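Le dernier bac pour Purnard

Le bac de Purnard partait à six heures, et je suis arrivée à l'embarcadère à six heures moins dix avec une valise et le carton de ma tante. En janvier, le guichet ferme tôt. J'ai payé à bord.

Il y avait un camion de la maison Kontogiannis, deux vélos et moi. Le chauffeur dormait déjà. J'ai posé le carton sur le banc et j'ai gardé la main dessus.
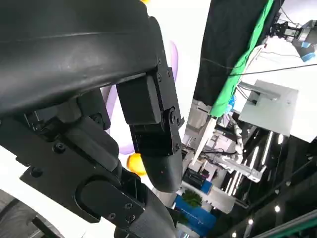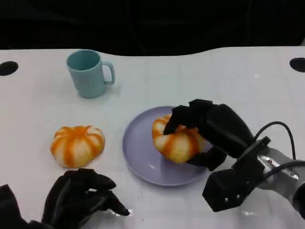
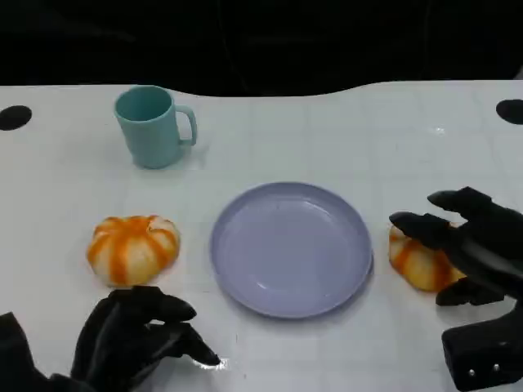

La traversée

Ma tante avait habité l'île pendant 37 ans. Elle y était venue pour un remplacement à l'école et n'était pas repartie. Elle disait que la lumière y était mauvaise et le pain aussi, puis elle changeait de sujet. Le reste de la famille vivait à Winard, de l'autre côté du bras de mer, et trouvait que c'était loin.

Dans le carton, il y avait ses papiers. Des factures, des carnets, un contrat pour l'emplacement de la barque. La barque s'appelait la Bella. Je ne l'avais vue qu'une fois, retournée sur des tréteaux, et ma tante grattait la coque avec une lame de rabot. Elle m'avait donné une deuxième lame sans rien dire. Nous avions travaillé jusqu'au soir.

Le notaire m'avait demandé ce que je comptais en faire. Un voisin en offrait 670 euros, moteur compris. C'était un prix correct. J'avais répondu que je passerais la voir avant de décider.

Vers le milieu du trajet, le vent a tourné et le bac s'est mis à taper. Le chauffeur du camion s'est réveillé. Il m'a demandé si j'allais à l'hôtel. J'ai dit que non, que j'allais chez ma tante. Il a demandé laquelle, et quand j'ai dit l'institutrice, il a enlevé son bonnet. Elle lui avait appris à lire, paraît-il, et aussi à nager, ce qui n'était pas au programme. Il a ajouté qu'elle criait beaucoup – surtout dans l'eau.

Le port

Nous avons accosté dans le noir. Le chauffeur m'a proposé de me déposer en haut de la côte, mais je voulais d'abord voir la barque. Il a laissé ses phares allumés vers la cale le temps que je descende.

La Bella était au bout, attachée court. Il y avait un peu d'eau au fond, et une écope coincée sous le banc. Je suis montée dedans avec mes chaussures de ville et j'ai écopé. Cela m'a pris un bon quart d'heure. Quand j'ai relevé la tête, le camion était toujours là, moteur coupé, et le chauffeur fumait sur le quai.

– Il faudra refaire le nœud, a-t-il dit. Celui-là n'est pas d'elle.

Je l'ai refait. Elle me l'avait montré le même été que la lame de rabot, sur le dossier d'une chaise de cuisine. Il m'a fallu deux essais.

Puis j'ai repris le carton et nous sommes montés vers la maison. Il conduisait lentement à cause des ornières. Devant le portail, il m'a demandé si je vendais. J'ai répondu que le voisin attendrait bien jusqu'au printemps, et j'ai cherché la clé sous le troisième pot.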